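Kitchen skills: a talk with the Stavham robotics club

Rutilio Xolalpa has run the robotics club at Stavham for 4 years. Before that he taught shop. He said he took the club over in July, when the last adviser moved away, and that he had planned to stick with the usual driving robots.

"We did wheels for one season," he said. "The kids got good at it and then they got bored. I wanted something where the table isn't flat and empty."

The club now works on arms. This year's project is a set of short kitchen tasks for the Bralero Challenge, a contest for student teams that allows one arm and one real counter. Moving a bowl is the first task on the list. Teams are scored on how many tries out of 38 the arm finishes without help.

Students steer the arm by hand control first and save each run. The saved runs are then used to train the program that drives the arm alone. The wrist camera matters most, Xolalpa said, and the students have learned to look at what it sees before they blame the code.

"On a countertop like that you get gray lines in the marble, and you get bowls that run off the side of the view," he said. "A person fills in the rest of the bowl without thinking. The program has to learn it."

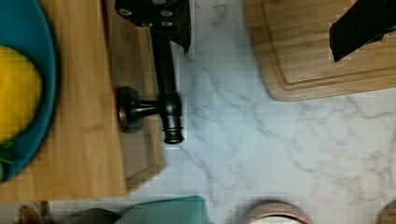
He asks each student to save runs with the dishes in different spots. The team had 318 saved runs at the time we talked and wants 1,000 by the contest. Bad runs are kept too, in their own folder, with a line of text on what went wrong.

Xóchitl Carrillo, a junior, writes most of those lines. She joined for the programming and ended up doing a lot of the driving.

"My early runs were terrible," she said. "I went down too fast every time. Now I stop over the bowl, check both views, and then go. It's slower, but the arm copies what you do, so if you rush, it rushes."

The second view comes from a camera set back from the counter. Carrillo said it helps most with height - the wrist camera alone makes it hard to judge how far the fingers are from a rim. She would like a third view from the side, but the laptop already struggles with two.
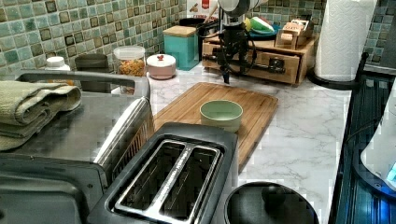
Citlali Huerta disagrees about the third view. She thinks the team should spend its time on grip instead, and told us that a small round bowl is easy to reach and hard to hold, because the fingers want to close on the curve. She has been trying different finger pads and keeps the results in a notebook.

Xolalpa lets them argue it out. "They both have a point," he said. "We'll test the pads first, because pads are cheap."

Money does come up. The club pays for parts with a small school grant and a car wash. A replacement motor for the wrist ate up almost all of last fall's budget, and Carrillo said they now turn the arm's speed down whenever a new student is driving.

The club is open to any student at the school, with or without coding experience. New members start by labeling saved runs and get to drive after their second meeting.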